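Compte rendu de la réunion de l'atelier partagé, projet Foltden (le bras qui range les courses)
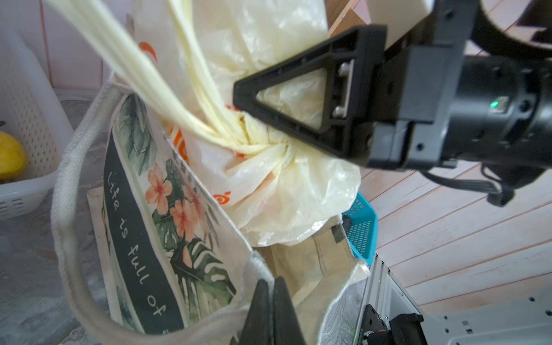

Foltden au travail : le sac plastique noué dans le tote bag à hibiscus, un doigt noir en haut, un autre en bas.

2025-04-21, rédigé par moi parce que j'avais le malheur d'avoir un stylo. Pascual Domínguez animait, enfin, il essayait. Le compte rendu précédent est adopté sans remarque (je soupçonne que personne ne l'a lu, tant pis pour mes jolies tournures).

1. La pince

On a passé là-dessus bien plus de temps que prévu. Les doigts triangulaires ajourés plaisent à tout le monde, moi la première, ils sont légers et on voit ce qu'on attrape à travers. Le souci reste la toile : dès qu'il y a une anse épaisse dans le coin, on ne sait jamais si on va pincer l'anse, le sac ou un peu des deux. Pascual voudrait des pointes plus fines. Moi je préférerais qu'on essaie d'abord un revêtement qui accroche, ça coûte trois fois rien et ça se décolle si c'est raté ! Décision : on teste le revêtement d'abord, et Pascual dessine ses pointes en attendant.

Le câble noir qui fait une boucle sous le poignet a eu droit à son quart d'heure, comme d'habitude. J'ai proposé une gaine spirale, on m'a répondu que ça allait raidir la rotation. On met deux colliers, souples, et on en reparle.

2. Les sacs plastique

Le nœud, toujours le nœud. Les anses torsadées font une sorte de grosse mèche, et c'est quand même la meilleure prise qu'on ait trouvée. Le ventre du sac, lui, se déforme dès qu'on le touche. On garde donc la consigne « viser le nœud » pour la prochaine série. Objectif fixé à 60 essais avec le même sac, sans changer la lumière en cours de route (je vise quelqu'un).

Pour le poids, on plafonne à 500 grammes tant que le réducteur Korovard n'est pas remonté. J'ai pesé le lot de test à la maison : 484 grammes, on est dans les clous, ouf.

3. Le logiciel

La nouvelle version de Govgate est installée sur le portable de l'atelier. Elle démarre plus vite mais elle a perdu nos réglages de vitesse, et je les ai retapés à la main depuis mon cahier. S'il vous plaît, faites une sauvegarde avant de mettre à jour ! Pascual ajoute un petit script de copie au démarrage.

4. Les sous

La commande chez Painemal (visserie, deux roulements, la plaque de rechange) revient à 61 euros port compris. Accord de tous, j'avance la somme et on me rembourse sur la caisse. Pas d'autre achat avant que les essais soient finis, on l'a promis, on s'y tient.

5. Divers

La démonstration d'octobre est maintenue. Pascual aimerait montrer un rangement complet, du sac au panier ajouré, et j'ai demandé qu'on prévoie aussi une version courte avec juste la prise du nœud, au cas où. On n'a pas tranché.

Rappel pour les clés six pans : elles retournent dans le tiroir du haut. Il manque encore la 2,5.

À faire avant la prochaine fois :
Pascual : dessin des pointes, script de sauvegarde.
Moi : revêtement, colliers, commande Painemal.
À attribuer : remontage du réducteur.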